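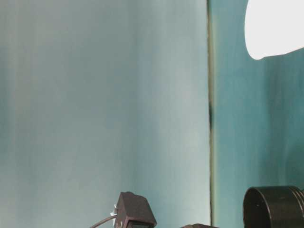 Why did touring shows pay for a street parade when anyone could watch it for free?

The parade was their main advertising. A show that stayed in a town for one or two nights had little time to build up talk, and a noisy procession at midday reached people who never read a bill or a newspaper.

4. The parade and the square

I came to this part of the project through the back door. I had been reading the account books of Trullano's Circus for what they said about horse feed (a lot, and most of it dull), and I kept running into small payments marked "street." At first I took these for tolls. Then I found one with a note beside it, "street, band, 2 times round," and went back to the beginning of the book and started over with a different colored pencil.

There are 21 of these payments in the surviving book, and they don't line up with the nights when the show performed. Trullano's sometimes paid for a parade in a town where it never put up a tent at all. Clidach is the clearest case. The circus pitched its tent at Endby, a short ride down the valley, and sent the band and the riders up to Clidach in the morning to bring people back with them. I love this, I have to say. It means that people in Clidach could have known the circus well, year after year, as a thing that went by the window.

Dursun's Menagerie worked the same roads and did things differently. Its manager disliked giving anything away, and the wagons went through town with their shutters closed. What people got was the sound, the smell and the painted boards. In February one year he wrote to his printer asking for 200 bills with the lion "larger than before, and looking out," and he grumbled in the same letter that Trullano's gave the whole show away before noon. I read that as plain business jealousy, though Sebastián Echeverría, who very kindly went through the letters with me, thinks the manager was worried about his animals in a crowded street. The letters will support either of us, and we have agreed to leave it there.

How the parade moved once it got into town is harder to pin down. Local newspapers loved to say that a procession was "of great length," and then told their readers nothing about where it went. The best source I have is a sketch plan kept with the Endby market papers, made when Trullano's asked to use the square on 8th August. It gives the width of the open ground between the pump and the corn hall as 100 feet, and it shows the line of riders splitting in two behind the church so that each half could come in by its own street. 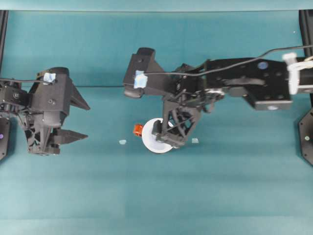

Splitting the line was a clever bit of showmanship, and I think the plan lets us say why Trullano's bothered. A single procession coming into a square by one street has a front and a tail, and half the crowd is always looking at the tail. Two lines coming in by facing streets give everyone something to look at straight away, and they keep the ground between them and the near side of the square clear. The layout is much the same as in Figure 2, where one black arm comes in from the left and the other from the right, roughly level with each other, and the lower half of the teal tabletop is left empty. Put the band and the lead riders where the arms are, and the paying public along the bottom, and you more or less have the Endby plan. The open ground in the front was where the trick riding went, and it was also where the man with the tickets stood.

I don't want to hang too much on one sheet of paper. The plan shows what was asked for, and the market papers don't say whether the permission came through in that form. The account book does have a "street" payment for the same week, larger than usual, with an extra sum for "second drum." A second drum would make good sense if there were two lines on the march and the back one couldn't hear the band - but it could just as well have been a replacement for a broken one.

The cost side is easier. A parade with the full band came to 40 shillings, and the riders weren't paid extra for it, a point that caused at least one quarrel (the word in the book is "unpleasantness," underlined). Bills and newspaper notices are entered on separate pages, so I have kept them out of the sums in this section and deal with them in Section 5, along with the printer's letters from the Dursun side.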